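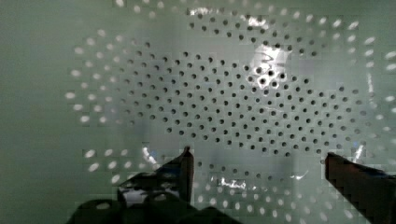
Perforated plastic, up close

Prirkell Puma: keep the update or roll back?

slowcharger_pat
Posted 4 November 2025

Hi all, long-time reader and only an occasional poster, so bear with me. I bought the Puma in May, when Inusitz had it down to $300, and I've been really happy with it. It's light, the screen is lovely outdoors, and it's the first phone I've had in years that fits in my jacket pocket without poking me when I sit down.

Then the big update came through and my battery went off a cliff. I used to get into bed with 30 percent left after a normal day (podcasts on the walk, a bit of maps, way too much messaging with my sister). Now I'm hunting for a plug before dinner. I've restarted it, cleared out apps I forgot I had, and turned the brightness down so far I can barely read it in the kitchen. Should I wait this out, or go back to the old software? I've never rolled back a phone before and I'll admit it makes me nervous!

mossy_keyboard
Wait it out, friend. Every phone I've owned has been grumpy for a few days after a major update. It's going through your photos again and rebuilding all its little lists in the background, and that eats power. Leave it on the charger overnight with Wi-Fi on and see how you feel at the end of the week. My Puma was just the same and now it's back to normal, maybe a touch better.

tin_roof_radio
I'm going to disagree, kindly. I gave mine three weeks and it never settled. What I finally found was the new "adaptive refresh" switch under Display. The update turns it on by default, and on my phone the screen was running at the fast setting even on a plain page of text. I switched it off and got most of my evening back. The menu has been moved, by the way, so look under Display, then Motion, and scroll almost to the bottom. It took me an embarrassingly long time to find it.

I wouldn't roll back, though. You have to wipe the phone, and the Prirkell backup tool doesn't bring over your text messages unless you tick a separate box. Ask me how I know.

slowcharger_pat
Oh, thank you both! Found the switch, it was on. I've turned it off and I'll leave the phone plugged in tonight too, so I suppose I'm taking everyone's advice at once. Will report back.

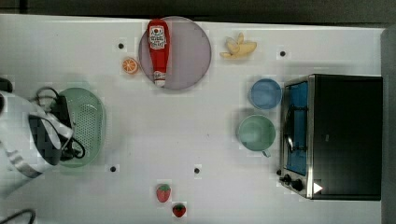 harborlights
Hold on before you credit the switch, Pat. If you change two things on the same night you won't know which one helped, and I say that as somebody who has done exactly this with a laptop, a router and a dishwasher. Also, what charger are you using? I had the Jondeleck travel brick and the phone would show as charging but gain next to nothing in 30 minutes. I'd been blaming the battery the whole time.

tin_roof_radio
The Jondeleck is fine with mine, so that may just be a tired cable. Agree on changing one thing at a time, though.

mossy_keyboard
I still think people are too quick to flip switches. The smooth scrolling is half the reason I picked this phone over the older one, and the battery is supposed to be good for 1,000 charges, so plugging in a little early doesn't bother me. But I work at a desk, and I can see how it's different if you're out all day.

slowcharger_pat
Fair point about the two changes. I'll put the switch back on tomorrow and leave everything else alone, then turn it off the day after. The charger is the one that came in the box, and the cable is from an old tablet and is kind of bent near the plug, so I'm going to dig out a better one... no wait, that's a third change. Okay. Bent cable stays for now.

harborlights
Ha, yes, leave the cable for last. And please do tick that text message box if you end up wiping it.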